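29 January 2024
Bag job, replay crash. Writing this up before I forget the order of it.

Short version: arm went into the table on replay of a bag demo. No one hurt, Gregor was at the stop button and outside the tape. Right finger pad on the arm side cracked at the lower screw hole. Spare fitted. Arm locked out till the list at the bottom is done.

What happened. Set of hand-held demos on the purple bag, task is pick up, open out, lay flat. Processed over lunch with the usual Premik build. Replayed the first 3 at quarter speed, all fine, a bit wobbly at the lift. Gregor asked for half speed. Fourth one, the arm came across, paused where it should pause, then went straight down instead of up. Contact, loud bang, protective stop from the controller. Gregor hit the button as well. Arm was still pushing a little after the stop so we left the brakes on and backed it off by hand with the release, Marloes holding the wrist.

Wrote down joint values before touching anything. They're on the yellow sheet in the Jendmont folder, not copied here.

First thought was the mount had slipped. Checked it, tight. Second thought bad calibration, but the hard-block demos from the same session replay to where they should. So bag only.

Went through the recording frame by frame with Marloes. Trouble begins when the film gets close to the lens. Tracker drops the table points, has nothing left but creases and glints, and takes the glints for real features. Glints move when the film moves. So it beleives the gripper is moving when it's the bag. 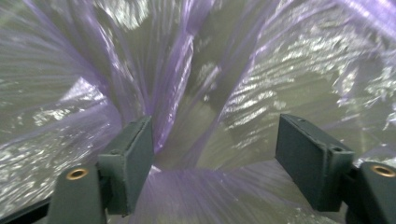
Film across nearly the whole view, fingers open. Brightest glare upper right and left middle.

Numbers from the log: tracking quality drops below threshold for 21 frames, then picks up again, and when it picks up the height is out by 107 mm. In the wrong direction, obviously. Export doesn't flag it. It just joins the two ends with a smooth line, so on the plot it looks like a perfectly reasonable hand movement. I looked at that plot this morning and passed it. My fault, should have had the quality trace up alongside.

Eugénie says the same thing was seen on the Wundden trays in August (the glossy ones) and that there was a note about it. Can't find the note. Aurélien thinks it went in the old folder. If anyone has it, please put it in with this one.

Tried afterwards, same gripper, same table:
- bag pushed well back, fingers open over bare wood. Tracker happy, holds through slow and fast sweeps. Plenty of grain to grab on to, even with the sheen.
- bag brought in slowly from one side. Holds until the film is most of the view, then goes.
- bag brought in fast. Goes sooner.
- lights by the door off. Slightly better, not enough to rely on. 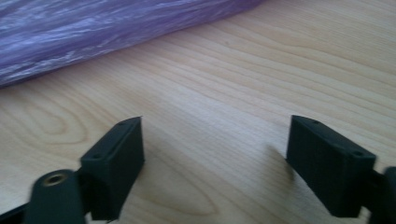 Would the workspace limit have stopped the arm before it hit?
The lower limit should have, but it was set from the old table height and never changed after the swap, so the arm was allowed to go lower than the wood.

So really two faults. Bad height in the demo, and a floor limit that wasn't a floor. The second one bothers me more. Solène has reset it now from a measured touch-off at 4 corners and put the old value on the change sheet so we can see when it went wrong. She also wants it in the startup checks, agreed.

Then looked at whether more background in view helps. Came in from the side and kept the bag to the right, so the tracker had table, table edge, carpet and the white desk legs to work with. Much steadier. The far stuff is good for it, straight lines, strong contrast. Closed the fingers right up to the bag and height stayed where it belonged. Only a handful of runs tho so not calling it solved.
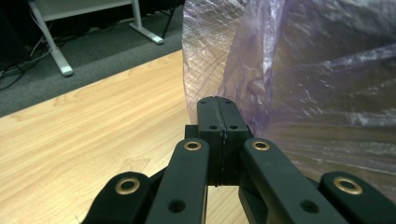
Side approach, fingers closed at the edge of the bag, desk legs and carpet in view.

One downside, the cables on the carpet. If anyone kicks them half way through a take the tracker has something else moving to worry about. Will tape them down or get them out of the way.

Le Goff have asked for the bag set by the end of the month. Told them it'll be late, didn't say how late. Eugénie to ring them.

To do before the lock comes off:
Solène, floor limit check into startup sheet.
Me, export to refuse any take with a tracking gap, no smoothing over. Gregor to test it on the bad take.
Marloes, go back through all the bag demos and pull the ones with a jump. Hard-block ones can stay.
Aurélien, print more pads, that was the last spare. Thicker round the lower hole if he can.
Half speed not allowed on any new take until it's been through at quarter with someone on the button.

Cracked pad is in the tray on my desk, labelled, don't bin it.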